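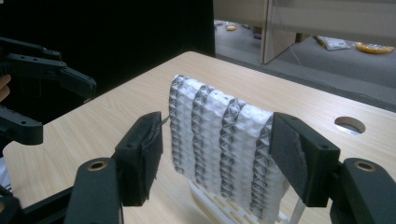
## 5. Foam pads, jaw alignment and first grip

The steps in this section are for the hand-held pair of the Clilta build. Please finish section 4 (finger mounts and cables) before you start. You need almost 48 minutes for both grippers if the pads are already cut, and longer if you cut them yourself.

Work on one gripper completely, then take the other one. If you mix the parts of the left and the right, the jaws will close but they will not meet flat, and the error is difficult to find later.

### 5.1 What to prepare

- the two assembled grippers, cables connected but power off
- black foam pads, one for each finger
- contact glue and a clean cloth
- the small hex key from the Purba screw set
- a folded paper piece for the test, with deep creases
- a light plastic rack or basket to put the test piece on

The folding pattern for the test piece is in the Indari folder on the workshop computer. Any paper with sharp zigzag folds is also good. Smooth card is too easy to hold and does not show a weak pad.

### 5.2 Fixing the pads

1. Wipe the inner face of each finger with the cloth. Let it dry.
2. Put a thin layer of glue on the finger and on the back of the pad.
3. Wait until the glue is dull, then press the pad in place. Start from the tip and go down.
4. Check that no foam goes over the edge of the finger. Trim with a sharp knife if it does.
5. Hold the jaws closed by hand and count slowly to 33. Open them again. The pads must separate without sticking.

> **Caution:** Do not close the jaws on fresh glue and leave them. Maricica Buzatu lost one complete pair of pads in this way in December, and the finger faces had to be sanded again.

### 5.3 Aligning the fingers

1. Look at the jaw from above. The two padded faces should be parallel.
2. If one finger turns inward, loosen its mount at the brass insert by a quarter turn. Never more than this, the insert can come out of the mount.
3. Move the finger with your thumb until the faces are parallel, then tighten.
4. Open and close ten times, slowly. Look again.

Note: the screw hole near the tip of the finger is for later accessories. Leave it open for now.

### 5.4 First grip

1. Put the rack on the table in front of you, in a place where both grippers can reach it.
2. Stand the folded piece upright on the rack. You can hold it by hand or with the second gripper.
3. Bring the first gripper to it with one finger on each side of the paper.
4. Close until the pads touch both edges, then a little more. The folds should stay sharp.
5. Lift by 2 cm and hold. If the piece slides down, open, and do step 5.3 again before you use more force.
6. Put the piece down on the rack and open the jaws fully before you move away.

It is normal that the first attempts are not straight. The piece may bend a little backward at the top, this has no influence on the test. When the folds become flat, the pressure is too high, and you should make a new test piece - a flat one will give you wrong results.

### 5.5 Both grippers together

When each gripper passes the test alone, switch on the power and take one in each hand. Before you go to the table, check that the cables run down on the outer side of each arm and have some free length. A cable which crosses between the two grippers will pull the jaw to the side when you turn the wrist.

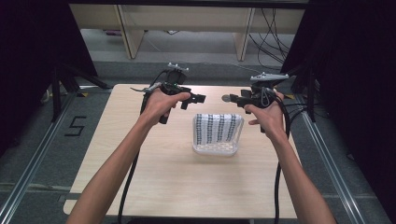 *Fig. 5-2. Both grippers in hand, jaws facing each other. The cables go down at the sides.*

1. Hold both grippers above the table with the jaws pointing to each other.
2. Check that the mounting plates on top are firm. Shake each gripper gently, nothing should rattle.
3. Bring the jaws together slowly until there is a small gap. Compare the height of the tips.
4. Move them apart again and repeat the first grip, once with the left and once with the right.

If you work at Argate, sit or stand so that the table is directly in front of you. People over 170 cm usually find it better to raise the table one step for the longer sessions.

> **Caution:** Keep the fingertips of your free hand away from the jaw when another person is holding the gripper. The foam is soft but the finger behind it is hard.

When you stop, power off first, then put the grippers down with open jaws. Foam that stays pressed overnight keeps a mark, and the alignment in 5.3 must be done again. Continue with section 6 (calibration of the jaw opening).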